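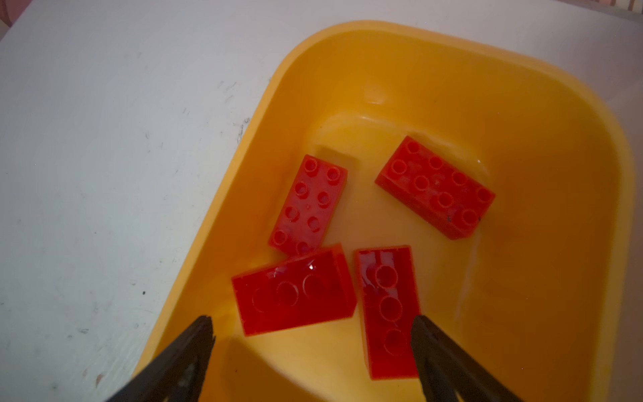
Our project asked whether sorting bricks by colour is worth the time, and I went in doubting it. The Hestance guide we were given says a sorted set is "twice as quick to build from", but it gives no source. It also treats colour as the obvious way to split things up. Four red bricks in a yellow tub look tidy enough, yet two of them are plain 2x4s and another is a bigger block, so a child after one particular shape still has to rummage.

**Method.** We borrowed 780 bricks from the Tovetton playroom and left out 22 that were cracked, so 758 were used. Each builder copied the same model from a mixed heap, then from sorted trays.
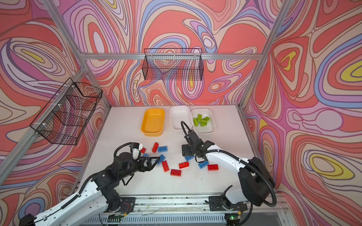 Time spent sorting is what the guide leaves out. Builders were timed from the first brick they picked up, as if the trays had filled themselves. With five green bricks in one white tray and the red and blue ones still spread over the table, there is plenty left to do before any of that saving begins. We added the sorting back in and most of the gain went.

**Limits.** We ran 80 builds, all with one model – a fussier one might favour the trays. I would also like to see sorting by size tried before anyone buys more tubs.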